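Domestic Glazing, Session 4: Sliding Panels and Bars

Welcome back! Last time we got as far as fixed panes, and I promised you the good stuff would come after that. Sliding windows are where glazing starts to move, and I love teaching them (bring a torch and a soft cloth to the Clutside workshop, 2 pm sharp).

First, the words. The uprights at either side of a panel are the stiles. The pieces across the top and bottom are the rails. The glass is the pane, and the flexible strip between glass and frame is the gasket. Please learn these before the practical, as the Bartoš worksheets use them on every page.

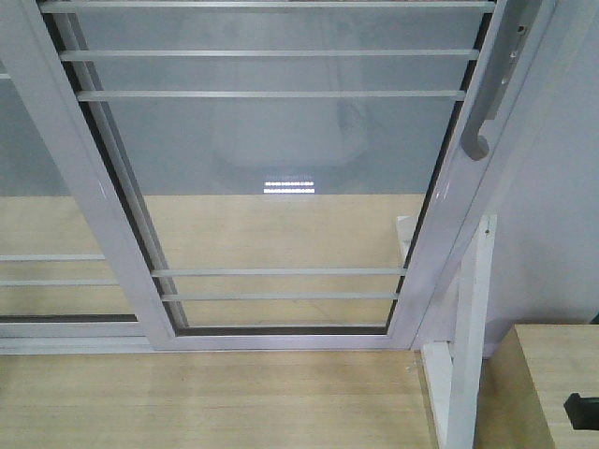
Now for bars! People fit them for safety, for security or simply for looks, and the spacing tells you a lot about what the fitter had in mind. Always sketch the spacing before you touch anything, and note which side of the glass the bars sit on. It affects how you clean, how you measure and whether the panel can pass its neighbour.

Measuring: take the width at top, middle and bottom and write down all three. Our practice opening at Trastlow is 854 mm high and 723 mm wide, and it's a lovely one to start on.

Cleaning: brush out the track first, then wipe the gasket, then do the glass. Look at the pane from a low angle with the ceiling lights on. Smears you'd never spot head-on jump straight out at you, and it's so satisfying when they go.

For next time: find a sliding window at home or in the Hivville library, draw it, and label every part you can.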